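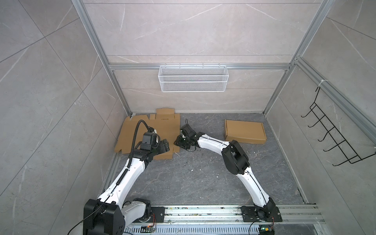
*Panel de aspecto pétreo en tres lados, con el fondo en beige rosado y el suelo gris oscuro veteado.*

# Revestir tres paredes con panel imitación piedra

Esta guía explica cómo forrar un hueco en forma de U (una pared de fondo y dos laterales) con panel decorativo de interior pegado con adhesivo. Sirve para un trastero, un lavadero o el rincón de una entrada. Para el interior de una ducha hacen falta un panel y un sellado específicos que no se tratan aquí.

Las medidas del ejemplo son las de mi lavadero: 3166 mm de fondo, 2099 mm de altura libre y 891 mm en cada lateral. Los paneles son Loson de 1000 mm de ancho.

## Material

- Paneles, con uno de más para errores de corte
- Adhesivo de montaje compatible con el panel (yo usé Brolska en cartucho)
- Imprimación para la pared
- Sellador elástico de un color próximo al de la veta
- Remate para la base
- Nivel largo, regla metálica, lápiz blando
- Sierra de calar o circular con hoja de diente fino
- Cuñas de plástico de 5 mm
- Gafas, mascarilla y guantes

## 1. Revisar las paredes

Pase la regla por la pared en horizontal, en vertical y en las dos diagonales. Si entra una moneda por debajo, hay que rellenar o lijar. El adhesivo en cordón admite pequeñas diferencias, pero un bulto en el centro hace que el panel bascule y se abra por un canto.

Golpee con los nudillos toda la superficie. Donde suene a hueco, pique y repare con mortero. La pintura que se desprende con cinta de carrocero también hay que quitarla.

Aspire el polvo y aplique la imprimación. Respete el secado que marque el envase.

## 2. Repartir los paneles sobre el papel

El error más frecuente es empezar por una esquina y colocar paneles enteros hasta donde lleguen. En un fondo de 3166 mm entran tres de 1000 y queda una tira de 166 mm. Se ve mal y es incómoda de pegar.

Es mejor poner dos paneles enteros en el centro y repartir el resto a los lados:

- 3166 − 2000 = 1166 mm
- 1166 / 2 = 583 mm por cada extremo

Son cuatro piezas en lugar de tres y una tira. A las piezas de los extremos hay que descontarles la holgura de la esquina y la parte que corresponda de las juntas. En los laterales de 891 mm basta con un panel recortado.

Mida la anchura arriba, en medio y abajo. Si las tres medidas no coinciden, la diferencia se absorbe en los extremos y nunca en las piezas centrales.

## 3. Comprobar la veta y el tono

Abra todos los paquetes antes de cortar nada. Compare el número de lote y apoye los paneles de pie, unos junto a otros, con la luz que vaya a tener la habitación.

Conviene mirar dos cosas. La primera es que la misma veta no aparezca repetida a la misma altura en dos paneles contiguos; si ocurre, gire uno 180 grados o cámbielo de sitio. La segunda es la dirección de las líneas. Un dibujo de juntas horizontales exige que todos los paneles arranquen a la misma cota, mientras que uno en diagonal perdona más.

Numere cada pieza por detrás y dibuje una flecha hacia arriba.

Si combina dos tonos, haga el cambio en la esquina. Yo puse el más claro al fondo y los grisáceos en los laterales. Con un suelo oscuro el hueco parece algo menos profundo.

## 4. Aclimatar

Deje los paneles tumbados y bien apoyados en la habitación el tiempo que indique el fabricante. Los míos pidieron dos días. No los deje apoyados de canto contra la pared todo ese tiempo: se curvan.

## 5. Cortar

Con sierra de calar, corte con la cara buena hacia abajo. Con circular de mano, también. Con sierra de mesa, cara buena hacia arriba. Una tira de cinta de carrocero sobre la línea reduce los desconchones.

La altura de corte es la altura libre menos la holgura. Con 2099 mm y 5 mm abajo, el panel queda en 2094 mm si arriba va a tope contra un perfil. Si arriba no hay perfil, descuente también ahí unos milímetros para el sellador.

Para los enchufes, transfiera la medida desde el borde del panel ya colocado y desde el suelo, y repítala antes de taladrar. Corte la corriente en el cuadro antes de soltar los mecanismos.

Guarde los retales largos hasta el final. 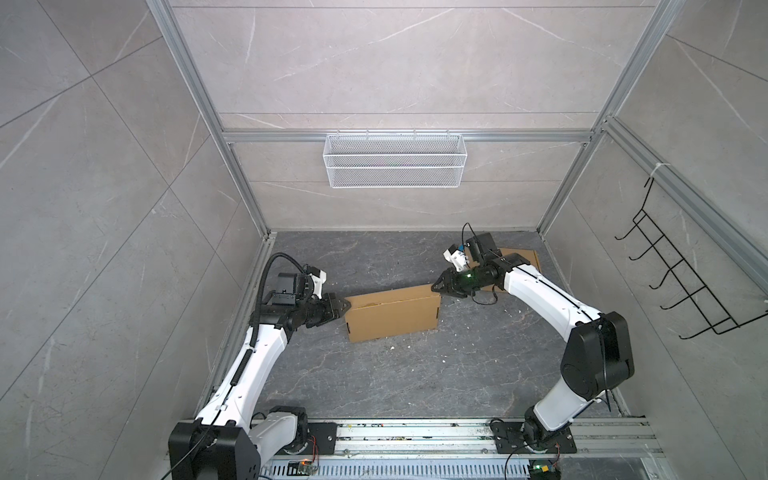
Sigrún Þrastardóttir preguntó si los paneles se pueden pegar encima de azulejo viejo, porque en su cocina no quiere picar, y si en ese caso hace falta tapar las juntas. Sí se puede, siempre que el azulejo esté firme. Hay que desengrasarlo, matizar el brillo con lija y usar una imprimación para superficies no absorbentes. Las juntas normales no hace falta rellenarlas. Las muy hundidas sí, sobre todo si coinciden con el canto de un panel.

## 6. Pegar

Empiece por el fondo, con los dos paneles centrales. Marque en la pared una vertical con el nivel y use esa línea como referencia; no se fíe de la esquina.

1. Coloque las cuñas en el suelo.
2. Aplique el adhesivo en cordones verticales, separados un palmo, y otro cordón a dos dedos del borde.
3. Apoye el panel sobre las cuñas y ciérrelo contra la pared de abajo arriba.
4. Presione con las palmas siguiendo los cordones.
5. Compruebe el nivel y corrija en los primeros minutos.
6. Limpie el adhesivo sobrante antes de que forme piel.

Los cordones verticales dejan circular el aire y el adhesivo seca mejor que con un anillo cerrado.

Siga con las piezas de los extremos y termine con los laterales, que tapan el canto del fondo. Así la junta de la esquina se ve menos al entrar.

El panel grande se maneja mejor entre dos personas. Si trabaja solo, clave un listón provisional a nivel y olvídese de las cuñas.

## 7. Sellar y rematar

Espere al menos un día antes de sellar. Ponga cinta a ambos lados de la junta, aplique el sellador, alíselo de una sola pasada y retire la cinta en fresco.

El remate de la base se corta a inglete en las esquinas interiores. Péguelo al panel y no al suelo, para que el pavimento pueda moverse. Un remate claro marca bastante el contorno; si el suelo no está a nivel, uno del color del panel lo disimula.

## Fallos habituales

**El panel suena a hueco en una zona.** Si los bordes están firmes, puede dejarse.

**Se ha abierto una junta.** Retire el sellador, limpie y vuelva a sellar. Si se abre otra vez, falta adhesivo en el canto.

**Un canto se ha desconchado.** Cera de retoque, aplicada con espátula de plástico y en poca cantidad.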